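Bedoya's swap shelf is moving, and it's getting bigger

If you've ever walked out of the Bedoya library with somebody else's waffle iron under your arm, I have good news for you. The swap shelf is getting its own room! Starting in November it moves out of the hallway by the restrooms and into the old map room at the back of the building, which has a door, two windows and enough floor for people to pass each other without apologizing.

I stopped by last week to see how the packing was going. Gerardo Villa was on his knees in the hallway with a roll of masking tape around his wrist, sorting puzzles. He started the shelf with 37 things from his own garage (mostly lamps, he told me, and one very ugly clock that came back twice) and he's been looking after it ever since. These days it holds a lot more than lamps. I saw board games, ice skates, baby gates, a bread machine and a whole row of picture frames with other people's vacations still in them.

The rules stay the same in the new room. You bring something that works, you leave it, and you can take something home whether you brought anything or not. No money changes hands. Big furniture is still a no, and so are mattresses, car seats and anything with gas in it. If you're not sure, ask at the front desk before you haul it up the steps.

What's new is a repair table. Alasdair Cruickshank, who used to run the Joltby appliance shop over on the Nasow road, is going to sit there in the afternoons from 2 until closing and take a look at whatever you bring him. Toasters, fans, radios, that kind of thing. He won't promise to fix it, and he was pretty firm with me about that, but he'll tell you if it's worth fixing, and if all it needs is a new cord he'll probably do it while you wait. I've got a hand mixer that only runs on high, so guess who's going to be first in line.

And then there's the stuff that can't be saved. Up to now it mostly went in the trash, and it bugged Gerardo a lot. From November on, the dead toasters and bent pans will go with the town's scrap metal instead. I'm happy about this one, I have to say. My own basement alone could keep them busy for a week.
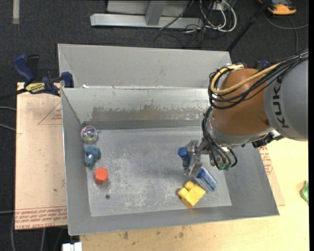 Gray metal bins, one behind the other, with a KUKA arm reaching into the front one.

The library is paying for new shelves out of its regular budget, and the rest is coming from donations. The goal was 25 folding crates for the small items, and those have already been covered. They could still use a decent rug, a floor lamp that doesn't wobble and a step stool. Gerardo also asked me to mention hangers, because coats are going to be allowed for the first time this winter.

There was a little grumbling at the last library meeting about losing the map room. The maps themselves are fine, they're going upstairs to the reading room, in flat drawers where you can get at them. One woman said she'd spent half her teenage years in that back room and wanted to know if the window seat was staying. It is, and I was glad to hear it, I did a fair amount of homework there myself.

The hallway shelf closes while everything gets carried over, so please don't leave bags by the door in the meantime. Last time that happened it rained, and 100 paperbacks ended up looking like cauliflower.

Once the new room opens it will keep the same hours as the library. If you can lend a hand with carrying, leave your name at the front desk. Bring gloves, and if you own a hand truck, bring that too. Gerardo says there'll be coffee and some of those almond cookies from Fliltitz, the bakery across the street.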